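Buscar en la web Escribe tu consulta Buscar

Preguntas frecuentes sobre tapizado y cuidado de sofás

Hola y bienvenidos. En el taller Skelon llevamos muchos años contestando las mismas dudas por teléfono, en el mostrador y hasta en la cola de la panadería, así que un día Inmaculada Iglesias se sentó con una libreta y empezó a apuntarlas. De aquella libreta ha salido esta página, que vamos ampliando cuando encontramos un rato. Si vuestra pregunta no está, escribidnos sin apuro, que contestamos siempre (a veces tardamos un poquito, sobre todo en julio).

¿Merece la pena tapizar un sofá viejo o es mejor comprar uno nuevo?

Depende casi por completo de la estructura. Levantad una esquina delantera unos dedos del suelo: si la otra pata sube enseguida, el armazón está firme y hay sofá para rato. Si cruje o se retuerce, traednos fotos de la parte de abajo y lo miramos juntos antes de que gastéis dinero en tela. También cuenta el cariño, claro que sí. Hemos tapizado sofás que en la tienda habrían costado menos, y sus dueños se fueron tan contentos.

¿Cuánta tela necesito?

Para un sofá de dos plazas sin estampado, pedimos normalmente entre diez y doce metros, según el ancho del rollo y los cojines que lleve. Con rayas o dibujo grande hay que sumar más, pues los motivos tienen que casar en el respaldo y en el asiento. No compréis la tela antes de que tomemos medidas, por favor. Nos da mucha pena ver llegar a alguien con un rollo precioso al que le falta metro y medio.

¿Los colores oscuros son más sufridos?

Sí para las manchas y no tanto para las pelusas, los pelos de gato y el polvo, que en un tono oscuro se ven desde la puerta. Los morados, los azules noche y los verdes botella son muy agradecidos en salones con luz, aunque conviene ver la muestra por la mañana y por la noche, en vuestra casa y con vuestras bombillas. Prestamos el muestrario de la serie Senderen durante 2 semanas para que lo hagáis con calma. 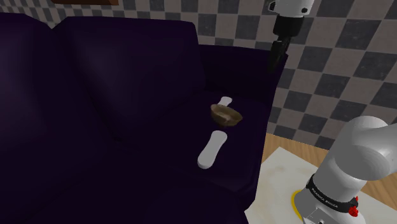 Si dudáis entre dos tonos de la misma gama, nuestro consejo es dejar las dos muestras en el salón unos días y no pensar mucho en ello. Al final siempre hay una que se os van los ojos a mirar, y esa suele ser la buena.

¿Qué relleno me conviene para los cojines?

Para el asiento solemos recomendar una espuma firme envuelta en fibra, que recupera bien la forma. Para el respaldo admite algo más blando. La pluma es una maravilla, pero hay que ahuecarla a menudo, y quien no tenga paciencia para eso acabará enfadado con su sofá. Volker Vogler, que lleva la parte de espumas, os dejará sentaros en todas las que tenemos cortadas. ¡Venid sin prisa!

¿Cómo quito una mancha reciente?

Con un paño blanco de algodón, presionando sin frotar, desde fuera hacia dentro. Después, agua tibia con una gota de jabón neutro, siempre probando antes en la parte trasera. En terciopelo, mejor llamadnos primero.

¿Cuánto tarda el trabajo y cuánto cuesta?

El plazo habitual es de 20 días laborables desde que llega la tela. La recogida y la entrega cuestan 80 euros en total dentro de la ciudad, y para reservar turno pedimos una señal de 200 euros que se descuenta de la factura final.

¿Tapizáis también sillas y cabeceros?

Sí, y descalzadoras, y banquetas de piano, y una vez el asiento de un confesionario. Lo único que no hacemos es piel, que requiere otra maquinaria.

Última actualización: 7 de agosto de 2018

14 comentarios
Compartido 37 veces

Artículos relacionados
Terciopelo o chenilla: diferencias en el uso diario
Cómo medir una butaca orejera
La colección Hollmann ya está en el taller
Limpieza de telas Skevum paso a paso
Patas de madera: cuándo cambiarlas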